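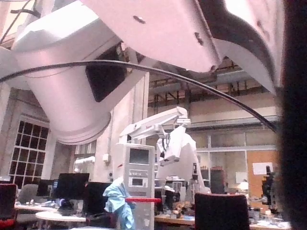

Clirkeo demonstration collection: frequently asked questions

Written for people who have been asked to sign off on the project, join it, or use what it produces. Maintained by Huệ Tiêu. Last gone over in April.

What are you collecting?

Demonstrations. A person steers an arm through a task, the software records the wrist camera and the joint positions, and the recording becomes one example for a model to copy. As of the last export there are 3,642 of them.

That sounds like a lot. Is it?

I don't think the total tells you much. A large share of those recordings are the same task done by the same few people at the same bench. If you already have hundreds of clean pickups of one part from one spot, the next one adds very little. When somebody quotes you the big number, ask how many different starting positions are in it.

How many examples does a new task need?

I don't know, and I'd be wary of anyone who gives you a figure before trying. Our connector task got 422 demonstrations before we ran the first serious test. The tray task got 445 and still does poorly when the tray is turned. The two numbers are close and the results aren't, so I no longer plan by count.

Why not use simulation?

We do, for reaching and for checking that a motion won't hit anything. For contact I don't trust it. Cables in our simulator bend in ways that cables on the bench don't, and a model trained on them learns the simulator's cables.

Who does the steering?

Eight operators at present. Each has a style, and the model picks up the style along with the task. One pauses before closing the fingers. For a while the model paused too, in places where there was no reason to, and two meetings went by before anyone thought to check who had recorded those sessions.

Do you keep failed attempts?

Yes, labeled as failed. Early on they were deleted, and I think that was a mistake. We can't say how hard the early tasks were, and anything written about our success rate from that period should be read with that in mind. A fumble followed by a recovery is kept and gets its own label.

What does the Jivau labeling tool do?

It guesses where one step ends and the next begins. The guesses are fine on slow recordings and poor on fast ones. A person still checks every boundary. The claim that it "removes manual labeling" appears in an old slide deck of ours, and I would like it to stop being copied into proposals.

Will a model trained here work at another site?

Assume it won't until it has been tried there. A wrist camera records whatever is behind the work as well as the work, so a change of room or lighting is a change in the data. The Thân test set was made to measure this. It uses tasks the model knows with backgrounds it hasn't seen, and scores on it are lower than the ones people like to present.

Can I see the results?

Ask for the Thân scores together with the regular ones. If you're sent only one set, ask again.

Is the Dudard model ready to use?

For supervised trials, yes, with a person at the stop button. For unattended work, no. I've been told twice that it was nearly there, and both times the test was run in the same setup the training data came from.

How do I request a new task?

Send a short description, the actual parts, and a plain statement of what counts as done. "Parts placed neatly" will be sent back. "Both parts flat in the tray, neither one touching the rim" can be labeled the same way by two people, and we'll take it.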